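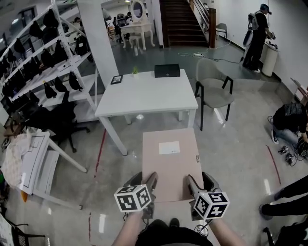
Wiritz Metal Shelving and Square Table, Reviewed After 8 Months

We bought the tall Wiritz shelving unit and the square table together in the spring, both in white, for the ground floor of the place we work out of. The shelving was $200 and the table was a little less. Delivery was free on the pair. I paid full price for both, and the company doesn't know I'm writing this.

The short version is that the shelving is very good for the money and the table is fine. If you only need one of them, get the shelving.

What we use them for

I run the stock side of Imemport. We sell bags, mostly black, in a lot of sizes that look alike until you pick them up. Before this we kept them in cardboard boxes against the wall, and finding one particular pouch meant opening several. I wanted open shelves with an edge I could hang things from, tall enough to use the wall, and light enough in color that black bags would show up against it. The table was for checking orders before they go out, and for sitting down with a customer if one comes by.

Assembling the shelving

The instructions say one person can do it. One person can start it. I got the uprights and the bottom tier together alone, and then needed Darcy Cosgrove to hold the far side while I did the rest. With two of us it went quickly. The shelf clips are pushed in by hand and then tapped down with a mallet, which isn't supplied. Use a rubber one. I used a hammer on the first clip and took a chip of paint off the upright. That spot has been touched up with appliance paint and I'm the only one who can find it.

Decide on your shelf heights before you load anything. Moving a shelf later means taking everything off it and off the one above.

Assembling the table

Four legs, one wrench, 20 minutes. The wrench in the box is soft and rounded off on the third leg, so I finished with my own. The bolt holes lined up, and the legs have adjustable feet. Our floor is slightly off level near the pillar and the feet took care of it.

The shelving in use

Most of the bags hang along the shelf edges, with the flatter things stacked behind. Hanging was the part I was least sure about. Loaded all the way along, the front lip hasn't bent, and the hooks don't slide sideways when you take a bag off the middle of a row. We used plain S-hooks from the hardware store. Wiritz sells its own, and Tayla Hinds bought a pack to compare. They're better coated and cost too much.

Being able to see everything from across the room has cut down on duplicate ordering. We had two bulk orders of the same pouch last year. That hasn't happened again.

The top shelf is high. I can reach the front of it and no farther, so it gets small things and whatever we rarely need. If you're short, count it as storage for empty boxes or leave it out of your plans.

There is some sway. Push the unit at shoulder height and it moves, more so when the lower tiers are light. A wall strap comes in the box and you should fit it. I put ours off for a month — a mistake, given that people walk past it all day on the way to the stairs. Once strapped it was steady, and putting the heavy stock at the bottom helped too.

Dust shows less than I expected on the white and a good deal more than I'd like on the black bags, but that would be true of any open shelf.

The table in use

The size is right for one job at a time. A mailing box, a roll of tape and a packing slip fit comfortably. Add a laptop and you start moving things. We keep a small potted plant on it and a black box for odds and ends, and between them they take up more of the top than they deserve.

It marks. Tape residue comes off with a damp cloth and a little dish soap, but a ring from a coffee cup took real scrubbing, and there's a faint gray line where somebody dragged a carton. Plain white was my choice and I'd still pick it, because a bag laid on it can be checked properly for loose threads. Buy a cutting mat if you use a knife.

It's a comfortable height with the gray upholstered chair we already had. Theerawat Thongdee, who is a lot taller than I am, says it's low for standing work, and he's right. For packing on your feet all day, look at something else.
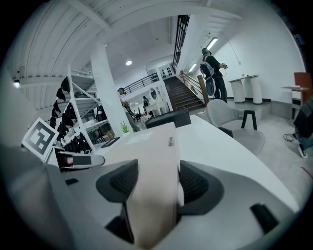
Compared with the others we looked at

I had a Protent unit at my last job and expected to buy it again. It's stiffer out of the box and the shelves hold their shape under cartons, but the edge is folded flat, so there's nowhere to hang a hook. If you store boxes only, I'd say go with the Protent.

Alby Henare has the Whitelaw square table at home. The top is tougher and cleans up faster. It also weighs a lot more and the feet don't adjust. In a room with a level floor I might have gone that way.

Customer service

One shelf arrived with a bent corner. I sent a photo, and a replacement came 7 days later with no argument. They didn't want the old one back. It's now in the supply closet, bent corner to the wall.

Ratings

Shelving: 8 out of 10. It loses points for the sway and the missing mallet.

Table: 7 out of 10. It's a decent, plain table that needs a mat on it.

I've since ordered a second shelving unit for the other wall, this time with one fewer shelf so the bigger bags can hang straight.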